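Olá, Joana,

Prometi-te um ponto de situação em dezembro e cá vai ele, com mais conversa do que gráficos (os gráficos seguem no anexo, não te preocupes!). A lavandaria da Rocha continua a ser o nosso caso principal e a parte da dobragem é, de longe, a que mais mexe com a equipa.

Começo pelo que correu bem. Fechámos o trimestre com 300 sessões de demonstração gravadas, das quais 168 já passaram pela revisão da Fernanda Loureiro. As outras estão em fila, e a fila anda devagar – rever tecido cansa a vista. Foram 139 horas de trabalho pagas à parte, como tínhamos combinado na proposta, e isso fez toda a diferença no ambiente. Quando as pessoas perceberam que ensinar a máquina contava como serviço, e que não era um favor feito depois do turno, apareceram logo mais seis interessados.

O que mudou no dia a dia? As manhãs, sobretudo. Quem está nas demonstrações sai da calandra às dez e só volta depois do almoço, e tivemos de refazer a escala duas vezes. O Chin-lung Poon queixou-se, com razão, de que a primeira versão deixava a calandra curta de gente. Também há cansaço nos pulsos, coisa que eu não tinha previsto no orçamento, e por isso peço-te que deixes passar uma verba pequena da rubrica de viagens para pausas e rotação.

Quanto às peças, os panos estampados são os mais teimosos. Com padrões sobrepostos, até nós hesitamos em dizer onde acaba um tecido e começa o outro, e é aí que queremos gastar as próximas sessões.

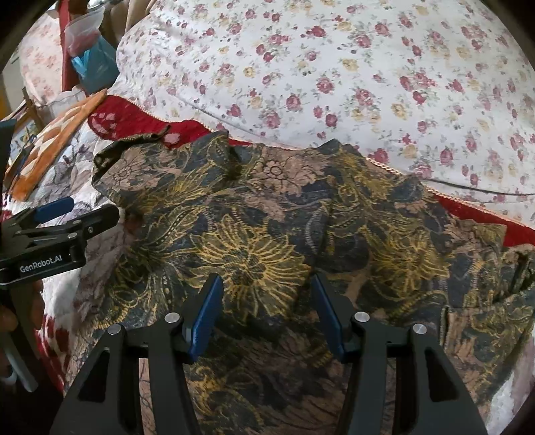
Pui-shan Tse acha que estamos a ir depressa demais: antes de pôr um braço a dobrar sozinho, quer ver escrito quem fica na mesa com ele e com que salário. Respondi-lhe que levo o assunto à reunião com a Flireven, e levo mesmo. Se puderes mandar-me a minuta do acordo antes disso, agradeço imenso!

Um abraço,
Christos Politis

Relatórios recentes
Brurnley: escalas e pausas na triagem
Sarby: primeiras semanas com o carrinho automático
Rocha: formação da equipa da calandra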